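The Week the Left Arm Got Tired

10 January 2022

I had planned to spend my holiday break teaching two robot arms to tidy up toy blocks. I spent it learning what a connector sounds like when it gives up, which is a small tick, followed by a large clunk.

Some background for those who skipped the October post. I have been renting bench time at Dronach, which is a machine shop with a coffee problem, and my share of the floor includes the two-arm cell. The arms are bolted to the same rail and work toward each other over the same patch of mat. The job is simple enough to explain to my mother: blocks are in a pile, arms take the pile apart, blocks end up where I said. My mother asked why I don't just use my hands. We have moved on to other topics.

For the first few days it went well enough that I got cocky. I started bunching the blocks up, edges touching, because picking up a lone cube in an open field is no test of anything. A bunch is hard. The fingers are thick compared with the cracks between blocks, so the arm has to come down straddling one cube and not its neighbors, and being off by a little means landing a fingertip on top of something solid.

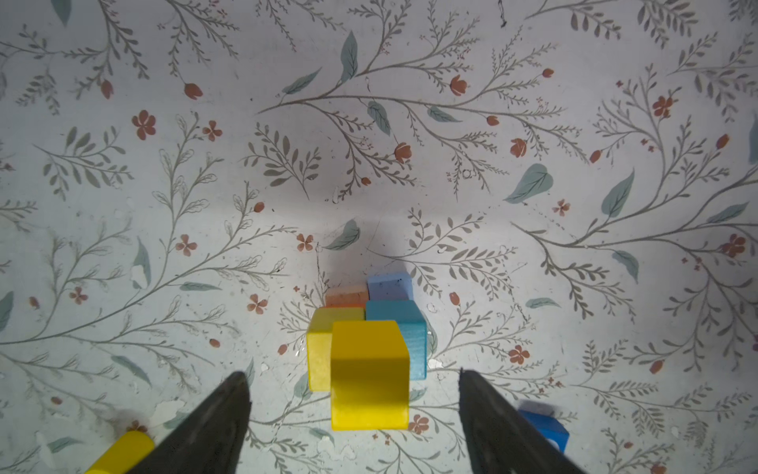 So I was watching the fingertips. I was watching them so hard that I missed what the elbow was up to.

What happened on the bad run was this. The left arm came down over the pile, got most of the way, and paused. I had seen it pause before and assumed it was thinking, an assumption I now see was generous. Then tick. Then the whole upper part of the arm went slack and dropped onto the blocks with its full weight, and a yellow one shot across the mat like it had somewhere to be.

The right arm, meanwhile, kept going. It had received no news. As far as it was concerned its colleague was at its post and the meeting was still on, so it continued across the middle on its planned path and put its gripper into the side of the left one. It pushed. I hit the stop button, or to be accurate I hit the table next to the stop button and then the stop button.

Nothing broke that I could find, apart from a chip out of one cube and my standing with the shop.

Yến Châu came over, because she can hear a dropped arm through a closed door. She runs the floor at Dronach and has a way of asking questions that leaves very little room to be stupid in. Had I power cycled it yet? No. Good, don't. Where were my hands when it fell? By the keyboard. And where had they been a minute before that?

Well. A minute before that they had been under the left arm, straightening the pile, because I couldn't be bothered to park the arms between runs. Parking takes 7 seconds. She let me do that arithmetic by myself and went to get a flashlight.

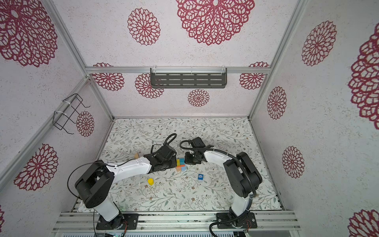
What we found

The plug on the left arm's power lead had been working its way out at the elbow. The lead was the length it came with, and with the arm stretched toward the middle it had no slack left to give. Every long reach tugged on the plug a bit. The pauses I'd been calling thinking were the joint losing power for a moment and getting it back. I went through the Skirari logs that night and there they were, 6 dropouts on the left elbow before the real one, each politely written down with a time next to it. Skirari will log anything. It just doesn't raise its voice, and I had never set it up to.

The second problem is the one that bothers me more. The two arms talk through a little bridge program called Clokbridge, and I had assumed that if one arm went quiet the other would stop. It can do that. There is a setting for it. The setting is off until you turn it on, and it lives on a page of the manual I had open in a tab for weeks without scrolling down.

What I changed

A longer lead, with a loop at the elbow that I can see and tug on. Yến Châu rejected my first loop for being too close to the gripper and my second for being ugly. The third is fine.

The Clokbridge setting is on. I tested it by pulling the left arm's data cable in the middle of a slow run, with the cell empty of blocks and me standing well back, and the right arm froze where it was. I did it again from the other side. Same thing.

Any dropout in the log now stops the run and makes my laptop beep, an awful beep I borrowed from the Đàm alarm package. People at the next bench have commented.

And the arms get parked before my hands go in. All 7 seconds, every time. It's dull and I resent it.

I still don't have a good number for how well the thing clears a tight pile, which was the point of the entire exercise. I threw out every run from before the fix, since I can't tell which misses were the software's fault and which were the elbow nodding off. I have 2 clean runs since then. One was lovely. In the other the left arm picked up a cube, carried it to the right arm, and dropped it between them, and both grippers hung there over it for a bit. The cable was fine. I checked.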